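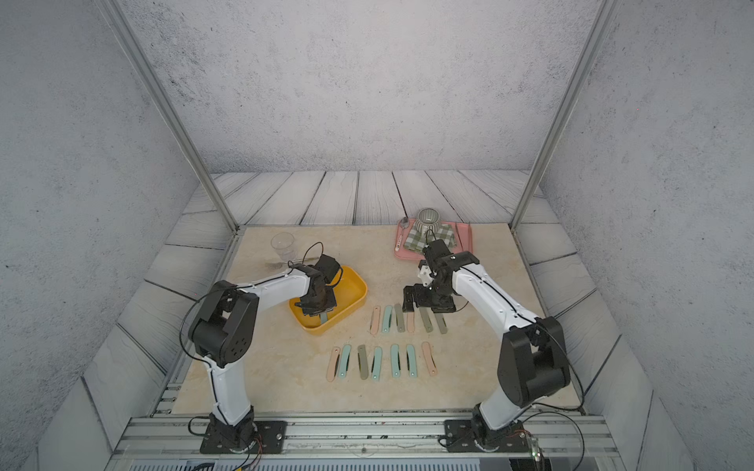

Selon Iolo Cadwaladr, les couteaux pliants de couleur se vendent surtout par lots, et l'acheteur regarde le manche avant la lame. La remarque est venue dès l'entrée de la salle de tri de Katimus, à Stustton, et elle a occupé une bonne partie de la visite.

L'atelier tient dans un bâtiment de 300 mètres carrés, derrière la gare. On y trie et on y assortit de la petite coutellerie et des articles de table. Nous étions 6 visiteurs, reçus à neuf heures par Vlasta Murín. 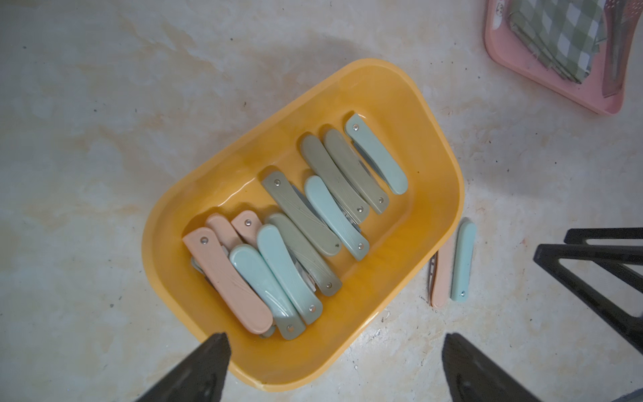
Temps de lecture : 2 minutes

Les couteaux passent par des bacs en plastique jaune, lames repliées. Trois teintes : bleu clair, vert sauge, pêche. Certains manches portent des lignes gravées, d'autres sont lisses – le catalogue les sépare, le bac non. Le modèle gravé s'appelle Hinia. La maison en a expédié 1036 l'an dernier, pour un objectif de 2000.

La seconde partie de la visite portait sur la table. Vlasta Murín compose elle-même les assortiments et change souvent d'avis sur les textiles.

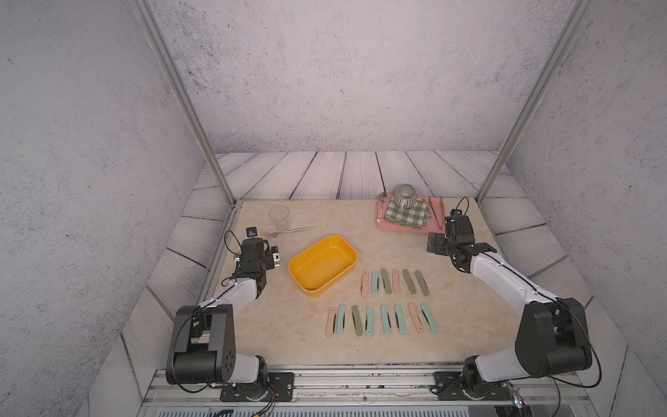
Stustton, avril

Le plateau rose réunissait une cuillère à manche blanc, un torchon à carreaux verts et blancs plié, une tasse côtelée gris-vert et une pince. Le verre et la fourchette au manche doré restaient à part. J'aurais mis la fourchette avec la cuillère. On m'a répondu que les manches n'allaient pas ensemble.

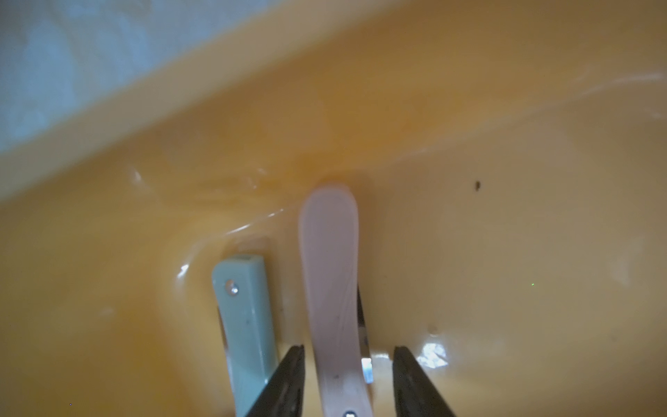 Le choix des bacs a été discuté en fin de matinée. Tormod Sjögren préférait l'ancien modèle, plus mat, et je le comprends : le plastique jaune brille beaucoup, avec de grands reflets blancs, et une pièce rose pâle n'y ressort pas autant qu'on le voudrait. Un essai avec des bacs gris est prévu chez Sitompul. La boutique ferme à midi, le parking est gratuit.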